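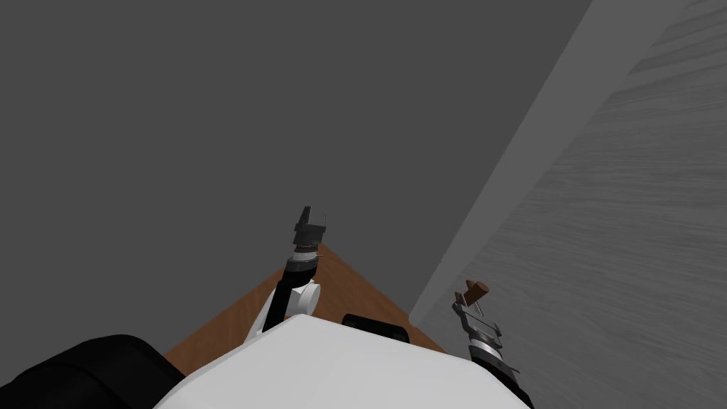 Brown wooden tabletop, gray walls.

Rusberg Corner Table by Clemard

A table for people who own one corner and would like to get some use out of it. The Rusberg seats 2, or one person with a newspaper. It ships flat with a bag of hardware and a leaflet translated by an optimist.

Finish: hand-rubbed oil. Re-oil every August, or whenever guilt sets in.
Assembly: one evening. Dowels go in before glue, whatever your brother-in-law says.
Load: more than you should put on it.

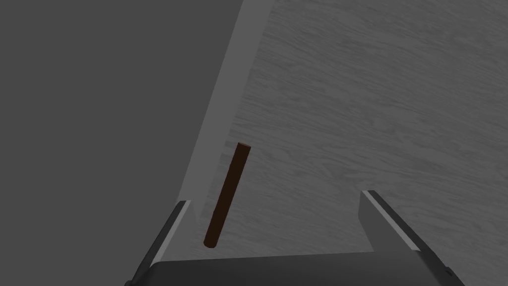
Page last changed: 6th June

Spare dowels are sold in bags under the Zunari name. Order one even if you have never lost a dowel in your life. We have mailed out 3,871 replacement bags so far, and the carpet got most of the originals.

The matching Vahidi wall cabinet is back in stock, with soft-close hinges for households that slam. Cabinet and table bought together ship in 2 boxes, usually on the same day. 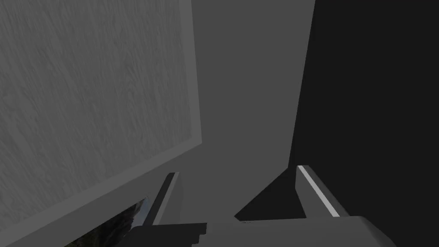 Gray panel, streaky texture, lighter border.

Questions about finishes go to Nele Kramer in the workshop. She answers email after lunch and has strong views on coasters.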